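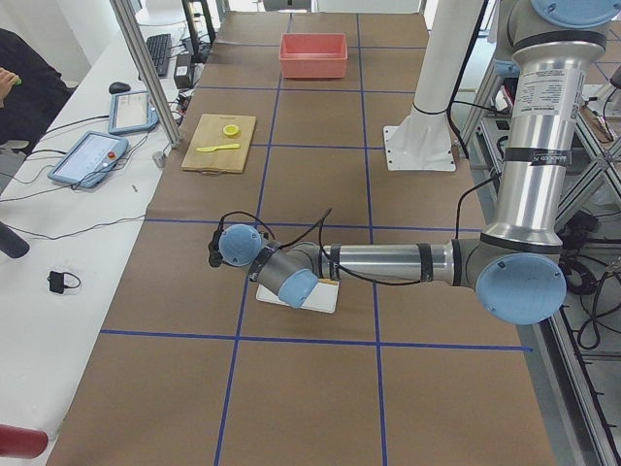
分类：日记 ｜ 标签：收拾、桌子、冬天

2023年12月17日，星期日

早上八点醒，外面灰的，没有下雨。烧水，吃了昨天剩的半个馒头，然后开始弄工作间那张长桌。

桌上的牛皮纸是上个星期铺的，蓝胶带也是那时候贴的。横着两道，竖着一道长的，靠里那头又多贴了几条，分成小一些的方块。当时觉得小格子有用，可以按大小放东西，贴完以后一直没怎么用上。胶带是在Plillska买的，比白色的那种好撕，贴在纸上不起毛。白色那种我在五月用过一回，揭的时候把纸带下来一大片，后来就不买了。

今天想做的事情很简单，把零碎的东西给个固定位置。之前总是随手一放，要用的时候满屋子找。桌子大，反而容易乱，空的地方看着看着就被占了。

先放的是那个红盒子，偏橙的那种红，塑料的，没有盖。搁在桌子最里头，中间的位置。它的边有点往外张，靠墙放的话总觉得占地方，放在中间倒还好。我打算以后桌上不知道归哪儿的小东西都先扔进去，一个星期倒一次。能不能坚持另说。

然后是白色的平托盘，放在纸上。这个托盘是从Bitusico买的一套里的，一套两个，另一个在厨房，拿来放调料瓶，底下已经有一圈酱油印，擦不掉。桌上这个还干净。

砧板放在左边。浅色木头的，平时不在这屋，是昨天晚上拿过来的，上面搁着一片圆的柠檬和那把黄色塑料刀。刀斜着放在柠檬下面，刀尖朝左。我本来想把砧板送回厨房，又觉得这边也该留一块，不然每次都端来端去。想了一会儿，决定留下。厨房那边还有一块旧的，竹子的，中间裂了一道缝，还能用。要是裂得再厉害些，就得买新的。

塑料刀切软的东西没问题，切硬的不行。上个月拿它切红薯，切到一半卡住了，后来还是换了铁刀。不过放在桌上比较放心，手碰到也没事。颜色又显眼，在牛皮纸上一眼就能看见。同样的道理，木头勺子放在这张纸上就很难找，颜色太近了。

十点多下楼扔了一次纸箱，三个，都压扁了。楼下的回收箱满了，只好靠在旁边。回来的时候顺路去Zúñiga买面包，圆的那种没有了，买了长条的。店里人多，排队排了一会儿。前面的人买了很多，装了三个袋子。

回来以后坐着看了看桌子，觉得中间那道横线贴得有点歪。拿尺子比了一下，确实歪，一头比另一头往里偏了一点。重贴要先撕，撕了纸可能会破，就没有动。反正是给自己用的。

中午煮面，放了青菜和两个鸡蛋。吃完把碗洗了，顺便把灶台擦了一遍。抹布该换了，擦完有味道。记在单子上。

下午在柜子里找备用的牛皮纸，没找到，找到一张Grirkon的旧收据，上面写着2808，是买柜子那年的。当时觉得很贵，现在柜门有一扇已经关不严，要往上提一下才能合上。收据没有扔，夹回本子里了。柜子最下面还有一卷麻绳、一把不出水的笔、一包没拆的图钉，图钉我一直以为用完了，上回还专门去买过一盒。现在有两份。

牛皮纸最后是在门后面找到的，竖着立在那里，落了灰。剩得不多，再铺一次桌子应该够，之后就要买了。铺纸的好处是脏了整张换掉，坏处是边上容易卷起来，冬天开暖气以后卷得更明显。胶带能压住一部分。桌角那里我另外压过书，书又占地方，后来收了。

想过要不要在每个格子边上写字，写清楚放什么。拿了铅笔，写了一个"杂"字，看着不舒服，又擦了，纸上留下一块发亮的印子。还是不写了，用一阵子自然就记住了。大的格子放正在用的，小的格子放螺丝、夹子这类。小格子离得远，要伸手去够，所以只能放不常用的东西。这一点贴胶带的时候没有想到。如果下次重新铺，把小格子贴到近的这一边。

四点多天就暗了，开了灯。扫了地，从桌子底下扫出来一截蓝胶带、一个瓶盖、几粒米。米是怎么到这屋来的不清楚。拖把没有用，地不算脏。

晚上吃面包，喝了一点热水泡的蜂蜜。长条面包外面硬，里面还行，切了几片，剩下的包起来放在厨房的台子上，明天早上吃。

没做完的：柜门没修，胶带没重贴，厨房那个托盘底下的酱油印还在。要买的：抹布，牛皮纸，垃圾袋，鸡蛋。鸡蛋不急，还有三个。

明天要早起，先去把水费交了，回来再看那扇柜门，合页可能是松了，螺丝刀在抽屉第二层。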